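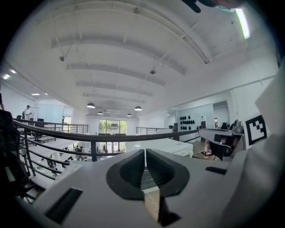 Two floors, one big room

The workshop manager at Dawber's Sestthorpe site has worked on the upper floor for 13 years, and says she would not swap it for an office with a door.

"You can hear what's going on downstairs from the railing," she said. "If someone needs me they shout up."

The white beams were repainted in December. The dome lamps over the open middle were left alone. "People like them. We did talk about taking them out, but the fluorescent tubes on their own are a bit hard on the eyes by four o'clock."

The white stairs get the most complaints. "They show every boot mark. We mop them on a Tuesday and by dinner time you wouldn't know."

Heating is the other one. Warm air goes straight up, so the upper floor is stuffy while the benches below stay cold. A quote from Derkard for ceiling fans came to £3000, and she is waiting for a second.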